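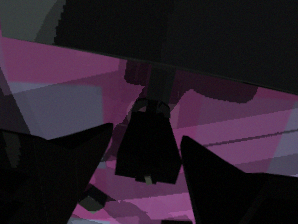

Rose, mauve and plum, with black up top.

2 min read · 50 shares

My term project was on color names, and I got way more into it than I planned! I started in November with the old Sumbridge paint list, all 3,498 names of it, and typed every single one into a spreadsheet (my wrists still hate me). Then I asked people in my dorm to name colors from little printed cards. Purples were a mess. One card came back as plum, grape, wine and "bruise," and my roommate changed her mind halfway through the word.

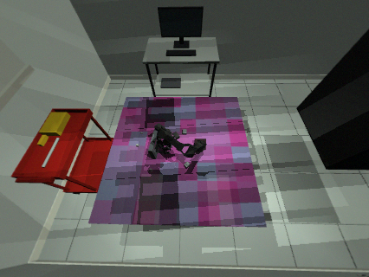 Štefánia Slanina thinks I should have asked people what languages they grew up with, and she's right, that would have been a great column to have. I only added it for the second round, so those results are pretty thin.

Pink was easier. Most people just said pink, maybe with "hot" stuck on the front. I handed in the write-up on 31st January with two charts, one of them kind of ugly.

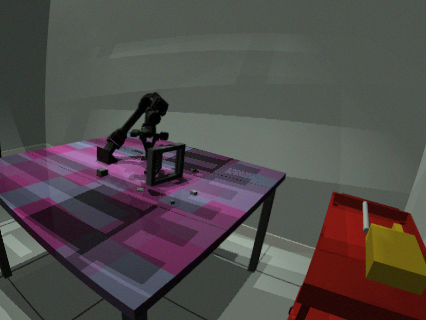 My grandmother would have called every one of those purples "lilac," a reader wrote under the draft, so age goes on the form next time.

2 comments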